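Vosent 評価記:細径工具のシミュレーション学習キットを使う

公開日:2023年8月12日
評価対象:Vosent(Cokell 製、シミュレーション環境および学習用スクリプト一式)

Vosent は、先端の細い工具をグリッパの指の間に位置合わせする課題に対象を絞ったシミュレーションキットである。物理エンジン、レンダラ、データ生成スクリプト、学習済みの重みが同梱され、Fogh と呼ばれる外観ランダム化手法が既定で有効になっている。Fogh は Halldóra Baldursdóttir と Seren Mostyn の報告に基づく手法で、背景、照明、周辺物体を試行ごとに差し替える点は従来のドメインランダム化と変わらない。差し替えの候補を一様に引かず、推定器の誤差が大きかった条件の周辺から多めに引くところに違いがある。本稿ではこの手法の効果と、キットとしての使い勝手を分けて書く。

評価環境は当方の標準構成で、GPU は一枚。実機側は Iritz の二指グリッパを小型アームに取り付けた。Vosent には Iritz のモデルが含まれており、指の開き幅と座標系の原点を設定ファイルに書けばそのまま使える。ただし原点の定義が取付フランジ基準か指先基準かについて、説明書の記述が章によって食い違っている。当方は指先基準で合っていた。誤ると工具が指の根元に食い込んだ姿勢で生成されるが、警告は出ない。

導入は容易な部類に入る。依存パッケージの版が固定されており、手順どおりに進めれば詰まる箇所は少ない。難点はテクスチャの読み込みで、初回起動時に全素材を展開するためディスクを圧迫する。背景用の素材は100種を超え、石材、木材、織物、塗装面の分類がある。素材ごとに使用の可否を指定できるが、指定は分類名でなく内部番号で行う。対応表は付属の文書にはなく、スクリプトのコメント中にあった。

データ生成は既定の設定から始め、2,564エピソードを作成した。各エピソードには画像列、工具の六自由度姿勢、指の開き幅、接触の有無が記録される。形式は素直で、自前の学習コードへの取り込みに変換器はほとんど要らなかった。欠損もない。時刻の刻みだけは画像と関節値で異なるため、補間を自分で書く必要がある。
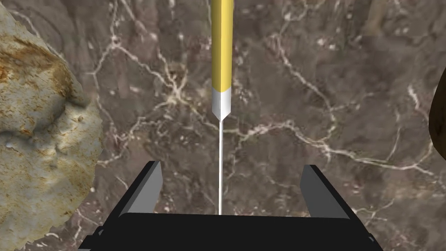

Fogh の評価で中心に置いたのは、細い先端部の検出誤差である。本キットの課題は工具の胴部が画像上で太く、先端側が極端に細い。胴部だけを手掛かりにしても姿勢の概略は出るが、わずかな傾きの誤差が先端では大きなずれになるため、細い部分を画像から直接取れるかどうかで精度が決まる。茶色の大理石を背景にした条件では、白い棒そのものは暗い面に対して十分なコントラストを持つ。その一方で、背景を走る白い筋も細く明るい線であり、局所的な特徴だけを見る推定器には紛らわしい。筋が折れ曲がり枝分かれするのに対し棒は直線なので、受容野を広げれば区別の手掛かりは増える。一様サンプリングで学習した推定器は、この種の背景で先端を筋の途中に置く誤りが目立った。Fogh を有効にすると石材系の背景が抽出される割合が上がり、同じ誤りは減少した。

副作用もある。難条件への偏りが強すぎると、無地に近い背景での誤差がかえって増える。既定の偏り係数は当方の用途には強く、弱めた設定のほうが全体の成績は安定した。係数は学習中に変更できず、変更するにはサンプラを初期化する必要がある。誤差の履歴も同時に消えるため、途中から調整する運用には向かない。報告ではこの係数の感度にほとんど触れていないが、実用上はここがもっとも効くパラメータであった。

周辺物体の扱いにも注意が要る。Vosent は岩状の物体や丸みのある物体を画角の縁にも配置する。遮蔽への頑健性を狙った設計と読めるが、既定の配置規則では物体が工具の前に来る頻度が低く、遮蔽の学習としては不足する。配置範囲を中央寄りに広げると、今度は指と干渉する初期状態が増え、生成の棄却率が上がる。棄却された試行は記録に残らないので、どの条件が失われたかを後から調べられない。棄却ログの出力は次版でぜひ加えてほしい。

実機での試験は、既定の学習済み重み、一様サンプリングで再学習した重み、偏り係数を弱めた Fogh で再学習した重みについて行った。試行数は条件ごとに300回とし、工具の初期姿勢の系列は共通にした。成功の判定は、工具の先端側が左右どちらの指にも触れずに指の間の所定位置まで下りることとした。弱めた Fogh がもっとも良く、一様サンプリングがそれに続き、既定の重みは最下位だった。既定の重みの成績が低いのは、カメラの内部パラメータが当方のものと合わないことが主因と考えている。弱めた Fogh の条件で指への接触として数えたのは3件で、いずれも照明を片側に寄せた試行であった。光沢のある治具の反射が先端付近に重なっており、背景の筋とは別の問題である。

背景の違いに対する強さは実機でも確認できた。模様入りの石目調シートを敷いた条件では、一様サンプリングとの差がもっとも開いた。無地の作業台では差は小さく、試行のばらつきに埋もれる程度である。したがって、背景を管理できる生産設備で Fogh を導入する利点は限られる。作業面が頻繁に変わる研究室や、天板の材質を選べない現場では検討に値する。

シミュレーションの物理面については評価を下げる。先端の細い棒は剛体として扱われ、たわみが再現されない。接触前の位置合わせだけなら支障はないが、挿入や押し付けを続けて学習させると、実機では先端が逃げる。キットの説明には接触課題にも使えるとあるが、当方の結果からは勧められない。棒を短い区間に分割し、ばね付きの関節でつなぐ回避策を試したところ挙動は近づいたものの、刻み幅を細かくしないと発散し、生成速度が大きく落ちた。

描画は用途に対して十分な水準にある。胴部の陰影は滑らかで、円筒の輪郭が安定して取れる。細い棒は画像上で数画素の幅しかないため、解像度を下げて生成すると途切れることがある。高速化のために解像度を落とす場合は、先端部だけを切り出して元の解像度で描く設定を併用すること。この設定は説明書の付録にのみ記載がある。

評価の要点を記す。
手法(Fogh):模様の強い背景に対して有効。偏り係数の調整が前提。
データ形式:良好。時刻の不一致のみ要対応。
物理:位置合わせまで。細い棒のたわみは扱えない。
文書:不足。座標系と素材番号の記述は要改訂。
再現性:乱数の種を固定すれば、同一の計算機上で同じ系列が得られた。GPU を替えた場合は描画にわずかな差が出る。

当方では位置合わせ用の推定器の学習に限って使用を続け、接触後の動作は従来の環境で学習させる。偏り係数を変えた再学習の設定ファイルは、棄却ログを自前で追加した版と合わせて整理中である。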